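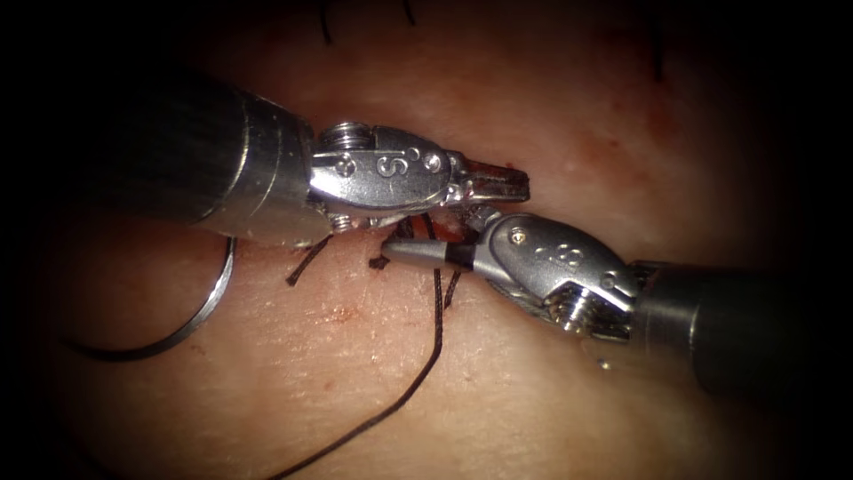 Instrument tips meeting above a sutured incision.

Fitting Boots at the Counter
Notes for the Brindlow footwear retailers' meetup, 40 minutes with questions

OPENING

Morning, everyone. Ask who is wearing boots today. Ask who laced them all the way up. (Wait for hands. There will be fewer for the second one.)

I love boots. I have loved them since my first summer job in the stockroom at Prastura, where I got to open every box that came in and smell the leather. What I want to talk about is the part between the box and the trail, because that's where we can do so much good for people with a stool, a ramp and a pair of thick socks.

MEASURE BOTH FEET, STANDING UP

A foot gets longer and wider when there's weight on it. Measure sitting and you're measuring a different foot! Stand the customer up, socks on, heel right back in the cup. Do both feet. Fit the bigger one.

Check heel to ball as well as heel to toe. Two people can both measure a 7 and need very different boots, since one has long toes and the other has a long arch. The boot has to bend where the foot bends.

Afternoon fittings are better if the customer can manage it. Feet swell during the day. At Prastura we started suggesting 2 p.m. or later for anyone planning a long trip, and people really liked being told.

Demo: need someone from the front row. Bring the measuring plate and the wipes.

THE SOCK QUESTION

Always, always ask what socks they'll hike in. Keep a basket of clean loaners by the bench in thin, medium and thick. I've watched a perfect fit turn into a pinched one with nothing changed but the sock.

Pass around the Brirnia midweight and the thin liner. Let people feel the difference at the toe seam.
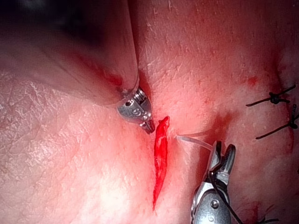
Next comes heel lift, and I could do an hour on this alone. A little movement in a stiff new boot is normal. The sole hasn't learned to flex yet. What you don't want is rubbing, or a heel that pops up on every step. Have them walk up the ramp and tell you what they feel before you say anything. If you say "does your heel slip?" they'll say yes, every time.

Before you reach for a smaller size, relace. Try a surgeon's knot at the ankle: wrap the laces around each other twice, pull snug, then carry on up the hooks. It holds the lower part at one tension and lets you set the upper part at another. Good for narrow heels. For a high instep, skip the crossing over the sore spot and run the laces straight up the sides there.

(Do the knot slowly, on the big demo boot, with the red and white laces. Then let them try it on their own shoes — this was everybody's favorite part last time.)

DOWNHILL

Send them down the ramp. Ask for a small stomp. Toes should not hit the front. If they do, relace and go again, then go up a half size.

The Gu is a good boot to show here. Roomy toe box, snug heel, and it comes in three widths. The wide is my own boot and I have had mine resoled once already.

BREAKING IN

House first, on carpet, so they can still bring them back clean. Then errands. Then a short walk with a light pack. Please stop telling people to soak their boots and walk them dry! It's rough on the leather and rougher on the feet.

Leave time for the 2000 catalog story if we're running early. Skip if not.

QUESTIONS

Likely ones: insoles, wide calves, kids who grow mid-season, what to do about online returns. For insoles, take the stock one out first and then refit from the start.

Handout is by the door, lacing diagrams on the back.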